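4.2 Softness after repeated washing

The second part of the study considers how the hand of a dyed cotton cloth changes when it is washed many times at home. By "hand" we mean the impression that a fabric gives when it is touched, pressed or folded, and we follow here the use of the word that is common among weavers and finishers. The cloth was supplied by Marinho as article 2524, a plain weave of middle weight. It was cut into squares with a side of 40 cm and hemmed on all sides, so that the edges would not fray and disturb the later judgements.

All squares were washed in the same household machine with the powder detergent Skadik, without softener, and were dried flat indoors. One group was washed once only, and a second group was washed 16 times. The water in Burnthorpe is hard, and we consider this to be an important point, as the lime that remains between the threads is one of the main causes of stiffness (see also Section 2.3).

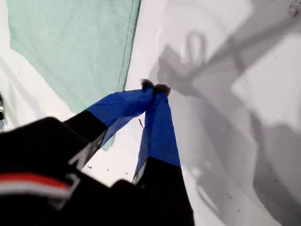
The judges were asked to give each square a mark from 0 to 100, where 0 means "stiff as paper" and 100 means "as soft as I can imagine". They were allowed to use both hands and as much time as they wished. In the first trial we did not say anything about the manner of touching, and this was a mistake, for the marks given by one person in the morning and in the evening were often far apart. Some judges stroked the surface with the flat palm, and others took a fold and rubbed it. The two movements do not test the same property. Stroking gives information mostly about the loose fibres on the surface, while a pinch between two tips that meet, like the dark fuzzy ones at the ends of the blue-covered fingers, is more sensitive to thickness and to the spring of the yarn. For the second trial we therefore asked for the pinch first and the stroke afterwards, and the marks were written in separate columns.

With this change the judgements became more regular. For the pinch, the squares that had been washed 16 times received lower marks than those washed once, and almost all judges agreed on the direction. For the stroke the result was less clear. Several judges preferred the older cloth, which they described as "friendly" or "broken in", although the same persons had called it hard a moment before. We believe that the small fibres raised by washing make the surface feel warmer, and that this hides a part of the stiffness. 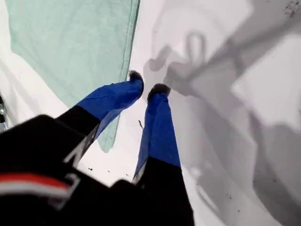
Figure 3. Fingers in the open position, with mint-green cloth behind.

A further difficulty is the memory of the judge. Softness has no unit that people carry in the mind, as they do with length or weight, and a mark is always given in comparison with the cloth touched just before. We tried to reduce this effect by offering a piece of unwashed reference cloth, Sundura, between every two squares. The judges found this tiring. Benedita Moreira, who led the sessions in April, noted that the attention of the group fell strongly in the last part of each session, and the marks from that part were later removed.

It should also be mentioned that colour has an influence. When the judges could see the squares, pale ones were called softer than dark ones, even if both had the same history of washing. With the eyes covered, this difference was not found. For this reason only the marks from the sessions with covered eyes are used in Section 5.
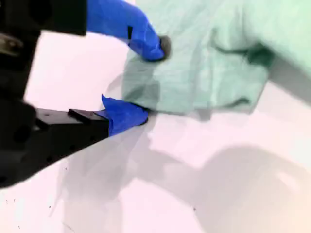
Figure 4. Light mint-green cloth, crumpled on a white tabletop and pinched between two fingers.

The state in which the cloth is offered was the last question we considered. A square that lies flat and pressed invites the palm, and a crumpled one invites the fingertips. The judges who received crumpled squares needed less explanation about the pinch and also finished sooner. On the other hand, deep creases were sometimes mistaken for stiffness, above all in the squares which had dried slowly. In the main experiment each square was shaken out once and dropped on the table from the height of the elbow, and the judge took it as it fell.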